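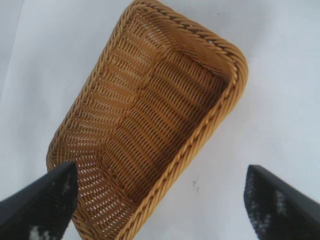
Kartini Gunawan looks after the basket cell at Sallberg, and most of her mornings start with the fingertips.

"I wipe the pads first, then look at the edges," she says. "If a pad is lifting at the tip, I change both. You can't run one old and one new. The grip goes off to one side."

The pads get swapped every 3000 cycles. The old ones are pried off with a plastic scraper, the glue is cleaned away, and the new pair sits under a clamp over lunch. After that she closes the gripper on a gauge block and resets the zero.

Woven goods gave her trouble when she took over in June. "A braided rim isn't the same thickness all the way along. The force was set for plastic trays. I brought it down to 32 percent and slowed the last part of the close."

The wrist camera is checked next. Dorian Marchal, who wrote the program, asked her to keep the table clean because specks can throw off the outline. She goes over it with a damp cloth and lets it dry before the first pick.

Does she ever call him? "For the software, yes. For a loose screw, no. I have the wrench in my pocket."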